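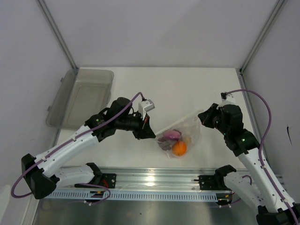 Ticket 193 – Zip bags opening at the seal in produce storage
Product: Trimau reusable storage bag, clear, strip closure
Status: Closed
Priority: 4

Reported problem
Bags filled with mixed produce come open along the top strip within a day. The customer sees it on bags from one box only. An older box of the same size, bought in September, holds normally.

Initial checks
Asked for the lot number and a test with an empty bag. Lot is 49. Empty bag closes end to end and stays closed when pressed flat. Side and bottom seams pass a water test. Film defect ruled out.

Test 1
Filled a bag from lot 49 to 1000 g with fruit and vegetables, closed it on the counter, left it lying flat. Strip still closed after one night in the fridge.

Test 2
Same load, bag lifted by one end of the strip. Closure opened at the lifted end. Repeated with the Enix bag of the same size, same result. Lifting by both ends with the strip pulled level: no opening.

Test 3
Closed the strip with a leafy stem caught in the track. The gap is hard to see from the front and easy to feel with a thumbnail. Bag opened overnight without being moved.

Customer follow-up
Customer confirmed that leaves are packed last and that full bags are carried from one corner. The older box is used for bread, so the comparison in the original report does not hold.

Resolution
No fault in lot 49. Advice sent:
– Leafy items go in first, round fruit on top of them or beside them.
– Keep the contents clear of the strip before closing.
– Press the strip from one end to the other, then run a thumbnail back along it.
– Carry a full bag from underneath.

Replacement box shipped from the Arnico warehouse before Test 2 was finished. No return requested.

Open item
The packing leaflet from Shehu still shows a full bag held by one corner. Passed to print, tracked separately.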